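March 12, 2021
Zotedura notebook, bedding tasks

Back from Sarlow at lunch. Writing up before the numbers go stale.

Quilt and blanket work all morning with the hand-held pairs. 38 takes kept, 12 thrown out. Most of the rejects were tracking dropouts when both grippers came close together over the bed. Two were mine, I let go of the cloth before the end mark.

Thin cloth is fine once the pads are parallel. Thick folded stuff is still slow. You have to come in low and take one layer, and I keep taking two. Nouhaila says to pinch at the fold and slide out. Try that next time before changing the pads.

Talked with the housekeeping people at Sarlow for a good while. Notes, since Karim asked for them:
- They don't expect a machine to make a whole bed any time soon, and I didn't tell them otherwise.
- The part they would hand over first is stripping. It is hard on the wrists and the back.
- The part they would keep is the last check. One of them can tell from the doorway if a quilt is on crooked.
- Main worry is hours. If stripping goes, does the shift get shorter or do they get more rooms? I had no answer. Karim to ask Morsy and get something in writing before the April visit.
- Two of them want to learn the grippers. They are faster with cloth than any of us, so yes. It has to be paid at their normal rate and taken out of the room quota, not done on top of it.

The last point changes our schedule. We planned 500 takes by ourselves. If the Sarlow staff do half, we need a proper training sheet and somebody on site the first few mornings. Nouhaila Fahmy has a draft from the Skokorberg work but it assumes people already know what a calibration pass is. Needs rewriting in plain words.

Forearms sore by the end. Squeezing the handle all morning is its own strain, and we'd be swapping one sore wrist for another if we gave people full shifts of it. Propose a break every 12 takes and switching sides of the bed.

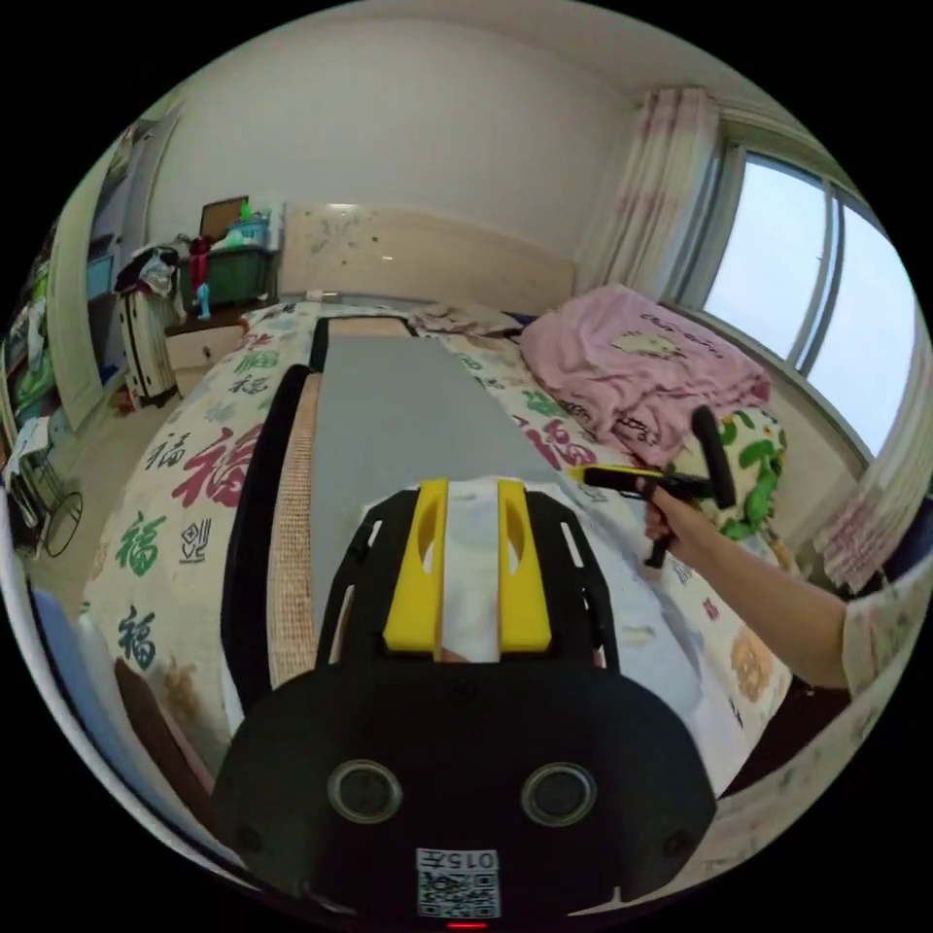

Ask Karim El-Sayed if the trigger spring can go softer without losing grip on the heavier blankets. Also charge everything tonight, and copy the morning's takes to the second drive before wiping the cards.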